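4.2 What the operators did with the freed time

The case for automating the clearing line at Dunleavy rested on one claim, repeated in the vendor proposal and in the site's own planning memo: the arm would take over the handling of plates, and the people who had done that handling would move to "higher-value tasks." We were not able to find a list of those tasks. The proposal from Skundevix names none, and the supervisors we interviewed gave answers that did not match one another.

What changed first was the place where people worked. Before the pilot, two of the three clearing staff on each shift stood at the tables. By May all three were spending part of the shift at a screen, setting up tabletops in the Erach simulator, watching the arm attempt a pick, and marking the attempt as usable or not. Management described this as training. The staff called it checking, and they were paid the clearing rate for it.

The simulated work looks simple. A typical trial has a plate to be lifted and a few other things on the table, food among them. In the trial shown next, the gripper has the plate by its rim and is holding it at a tilt over the far part of the table.
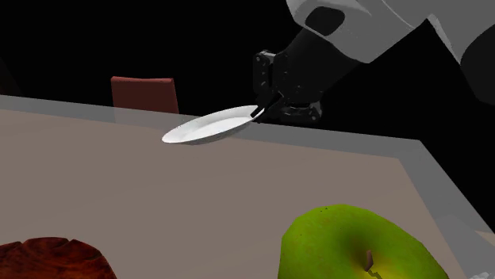 Lilibeth Dimaculangan objected to the word "simple" when we used it in an interview. A plate in the simulator has never had gravy on it, she said, and she had marked picks as usable that she would not have trusted over a customer's lap. She added that the form gave her two buttons and no place to write that down.

We take her objection seriously for two reasons. First, the judgment she describes is the skill the project was supposed to be collecting. Staff with years on the floor know which way a plate will slide and when to use a second hand, and a yes-or-no mark throws most of that away. Second, the marks were used to report progress. The quarterly summary counts 500 usable trials and treats the number as evidence that the arm was close to ready for the floor. It does not say what "usable" meant to the person pressing the button, and no two of the staff we spoke to defined it the same way.

The second change was in how mistakes were assigned. When a person drops a plate, the cause is usually plain to everyone nearby. A failed trial in the simulator was logged under the name of whoever had set up the table, whatever the arm had done. Several staff told us they responded by building easier tables – more space around the plate, fewer things near its edge. We cannot show how common this was, and the logs we were given do not record object positions. If it was common, the success rate measures caution on the part of the staff as much as ability on the part of the arm.

Harder layouts did exist. In the one in Figure 3, the plate overlaps a cutting board, and the open fingers of the gripper come in at the plate's lower edge with the board close beside them. A clearing worker would have to decide what to do about the board before touching the plate. The marking form has no field for that decision either.
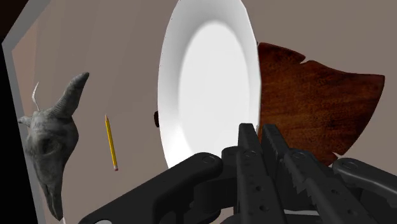
Figure 3. Simulated tabletop with a plate partly over a wooden board; gripper open, seen from above.

The Gosumberg site, which adopted the same software later, added a comment box to its form. Its manager told us the comments were "mostly complaints" and that they were not passed on to the developers. We asked to read them and were refused.

None of this shows that the arm cannot do the job. Our data run over 18 weeks of simulated trials and contain no floor service at all, so they cannot settle the question in either direction. They do show a claim about better work for people being made before anyone had described the work. At the close of the study period, Dec 31, 2019, the three clearing staff held the same job title and the same hourly rate as at the start, with a screen added to their duties.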